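Blog > Kitchen > Storage

The white canister with the steel lid
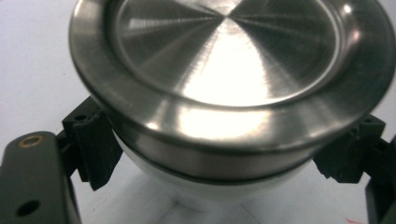 Brushed steel on top, white underneath.

I cleared the pantry shelf on 31st December and kept one canister for the flour. The lid is round stainless steel with a rolled rim, and it shows every fingerprint. I wipe it with a damp cloth, then a dry one, following the grain. Vinegar left streaks when I tried it in July.

The white part gets warm soapy water and a night on the rack. I don't fill it to the top anymore, the flour gets into the seam and it's a pain to clean out.

Next job is the spice drawer.

Comments

Mackenzie Gauthier: Try a microfibre cloth. I do mine every 3 weeks.

Starik: Same colour as my kettle. Does it hold a full bag?

Older Newer Archive About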